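쿠키 사용에 동의하시면 더 편리하게 이용하실 수 있습니다. [동의] [설정]

요즘 집에서 나오는 쓰레기를 줄여 보겠다고 혼자 조용히 애쓰는 중인데, 오늘은 그 얘기를 좀 길게 해 볼게요 (늘 그렇듯 길어질 거예요, 미리 죄송해요!)

시작은 10월이었어요. 동네 제로웨이스트 가게 Lirkari에서 세제를 처음 덜어 사 봤는데, 200그램에 2000원이더라고요. 작은 유리병 하나 들고 가서 괜히 뿌듯해하며 돌아왔지 뭐예요.

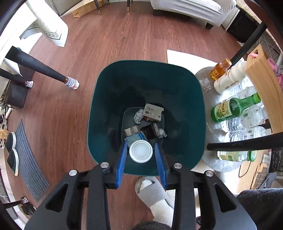 은박 뭉치랑 종이 상자랑 과자 봉지, 다 한 통에

제일 어려운 건 역시 간식 포장이에요. 장은 그럭저럭 바꿨는데 밤 열 시만 되면 손이 과자로 가서요… 그래도 종이 상자는 펼쳐서 따로 모으고, 병뚜껑은 작은 통에 담아 두었다가 Petetti 수거함에 가져가요. 산책 삼아 걷기 딱 좋은 거리랍니다.
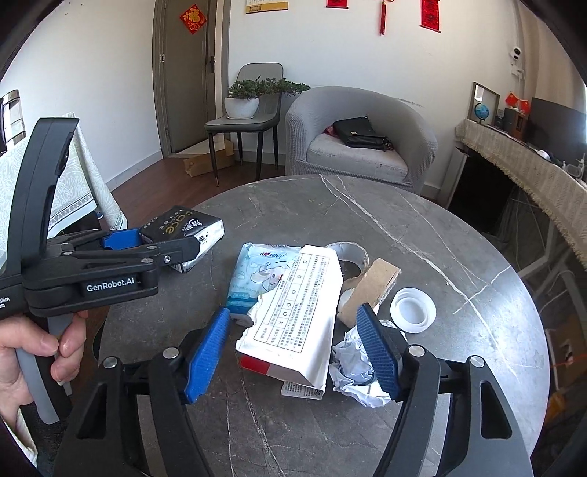 병뚜껑은 꼭 씻어서 모아야 하나요?
물에 한 번 헹궈서 말려 두시면 돼요. 저는 설거지 끝에 같이 헹궈서 창가에 널어 둬요.

다음 달엔 장바구니를 두 개로 나눠 볼까 해요. 하나는 채소용, 하나는 빵용으로요. 혹시 빵 담기 좋은 천 주머니 쓰시는 분 계시면 댓글로 살짝 알려 주세요, 진짜 고마울 거예요!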